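PRESS RELEASE
For immediate use
August 24, 2022

Kurow opens order book for dish-handling arms, with budgets set by the site and not the sales team

Care homes, school kitchens and staff canteens can now book a planning slot for Florow, the dish-handling arm from Kurow. First installs January. Orders taken in batches of 10, first come first served, no deposit until the site visit is signed off.

Short version for those in a rush. Florow picks plates out of a rack and puts plates into one. Doesn't wash. Doesn't scrape. Buyers keep the dishwasher they've got and the racks they've got, within reason (see sizing, further down).

What's new is how we quote. Up to now a kitchen got one price for the arm and then a string of extras turned up over the following months: bench, guarding, spare grippers, training, someone to come out when a plate size changed. Finance managers told us they could live with the total. They couldn't live with finding out in bits. So the quote now covers the lot, over the full term, on one page. Arm, bench, fitting, two training days, yearly service, spares.

Trials ran at Landska, our test kitchen, all through the summer. Plain domestic-type racks, plates of different colours, upright and flat. Flat plates are the slower pick and buyers should plan cycle times on that basis, not on the best case.
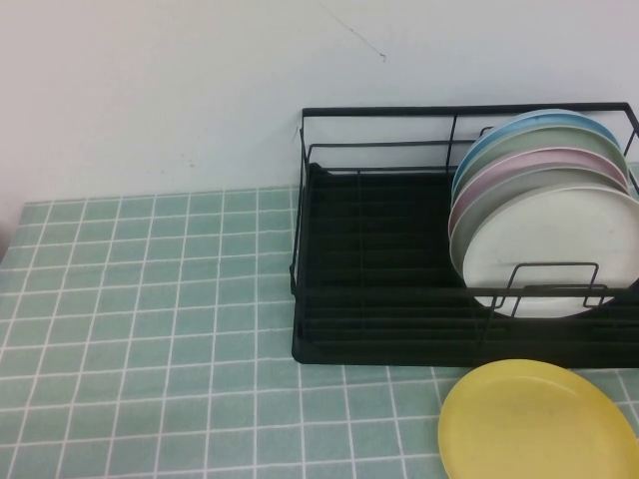 Landska's kitchen team asked for it to be put on record that the price of the arm was never their worry, it was the bench space, and that any site without a clear metre and a bit next to the wash area should sort that out before it spends a penny on anything else. They also said to budget for crockery. Mixed sets cost them more in setup time than they'd of guessed.

We agree, and both points are now in the planning pack.

Planning pack, what's in it:

Bench and floor drawing, blank, for the site to fill in
Crockery sheet (sizes, rim type, how many of each)
Rack sheet, same idea
Five-year cost table, lease and outright purchase side by side
Power and drainage checklist
Draft wording for a board or governors paper

The pack is free and runs to 50 pages, most of them tables. Sites can fill it in without us. A few have, and then decided to wait a year, fine by us.

On lease terms. Sakamoto is handling finance for the first batch. Terms are fixed for the length of the lease and servicing is inside the monthly figure. Outright purchase stays open to anyone who prefers it. Public bodies with a year-end deadline should get the cost table in early as there is nearly always a query on the service line.

Sizing: Florow suits kitchens turning round 125 covers or more per sitting. Below that the sums get thin and we'll say so on the phone. So far 106 sites have asked for the pack, replies going out in the order recieved.

Site visits start next month. Bring the crockery sheet, filled in.

Requests for the pack, drawings and trial notes: Kurow press and planning desk, via the contact form on our website.

ENDS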